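Work > Travel and Outdoors > Islands and Coast

Seasonal Island Host, Skastedia
Posted February 11, 2019
3 min read

Marnodville Small Boat Travel is hiring a host for our guesthouse on Skastedia for the coming season. The job is live-in. Pay is monthly, with room, meals and the ferry fare from Brullel covered at both ends of the contract.
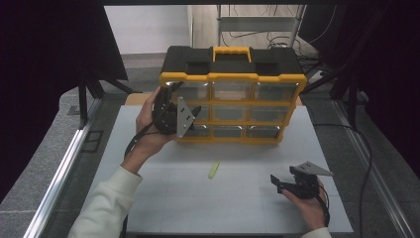
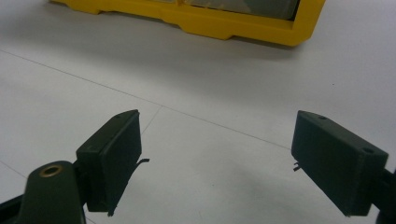
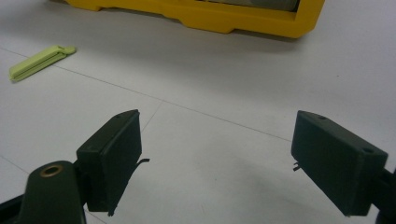

Thanakorn Sombatkul, asked what a new host should expect, said that the first two weeks feel long and the rest of the season goes fast, and that anyone who needs a shop or a movie theater at the end of the day will be unhappy by the second month. He added that the walk to the north beach is best done before breakfast.

The guesthouse has 14 rooms and sits above the old landing on the west side of the island. Most guests come for three or five nights. They swim, walk, read and eat. A few want to be busy all day, and the host sets that up for them with the local boat crews.

What you will do

Meet the ferry and bring guests up to the house. The path is steep and there are no cars, so you will be carrying bags.

Give the arrival talk: meal times, water use, where it is safe to swim, what to do if the power goes out.

Book day trips with the boat crews and tell guests early when the weather has canceled one. In the wet months this happens often.

Lead the coast walk to Thaweesak village and back. It takes most of a morning. Guests who don't want to walk both ways can return by boat.

Help at dinner when the house is full. Keep the guest book and the cash box in order and send the figures to the Marnodville office at the end of each month.

What we are looking for

At least one season of work in a guesthouse, hostel, tour company or on a passenger boat. Good spoken English. A second language is useful. You must be a confident swimmer and hold a current first aid certificate, or get one before you start.

You should be fine with heat, rain and early mornings. The internet connection is slow and drops out in storms. The nearest clinic is on the mainland, 44 minutes by fast boat when the sea is calm.

Couples may apply together, but there is only one paid post at present.

Dates and time off

The contract runs to the end of November. You get one full day off a week and a longer break in the middle of the season, when the relief host comes over from Brullel. Training is on the island and is paid at the full rate.

How to apply

Send a resume and a short letter to the Marnodville office. In the letter, tell us about a trip you led or a stay you hosted that went wrong and how you handled it. Please include two references we can call. Interviews are by phone, followed by a visit to the guesthouse for those on the short list. We pay for the visit.

Contact | © 2019 Marnodville Small Boat Travel | Back to top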